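Round extension reel: cord won't wind back in evenly, and can it live in a lidded box?

Posted by Signe Skov
Sat 28 March

I have a small round extension cord reel, the flat kind with the sockets on the top face and the cord wound inside the housing. It is used on a table for a soldering iron and a lamp, then put away. Two problems.

First, the last stretch of cord does not wind in cleanly. I turn the faceplate using the finger cutouts and the cord piles up on one side until the whole thing binds. Backing it off one turn frees it, then it binds again.

Second, storage. I want it in a clear plastic box with clip latches so that dust stays out of the sockets. The box closes over it, but only if the plug and the loose end go in a certain way. 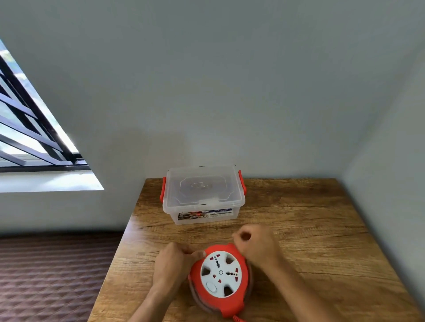

Cord length is 4 m. The reel is from Ridaston and came without instructions. Is the binding a fault, or am I winding it wrong? And is there any objection to keeping it in a closed box?

Gyula Gál

Binding on one side is nearly always twist in the cord. Unplug the reel, pull the cord out completely, lay it straight on the floor and let the plug end turn freely until the twist is gone. Then wind it in with one hand on the housing and the other on the faceplate. Keep light tension on the cord where it enters. If you feed it in slack, the turns climb over each other and jam against the rim.

Do not force it when it stops. I split the housing on a Bomura reel that way in December.

A closed box is fine once the reel has cooled. Fold the loose end once and lay it beside the reel. Don't wrap it tightly around the outside, as that puts the twist back in.

Tatu Mugo

mine does the same, I just leave the last bit hanging out

Catarina Torres

Agree with Gyula on the twist. One addition about use: unwind the cord fully before you run anything heavy from it. A wound cord sheds heat poorly, and the rating for wound use is lower than for unwound use. Both figures should be on the rating label, often on the underside. A lamp and an ordinary iron are a small load, but a heater is not.

If the reel has a thermal cutout and it trips, unplug everything, unwind the cord, let it cool and then press the reset.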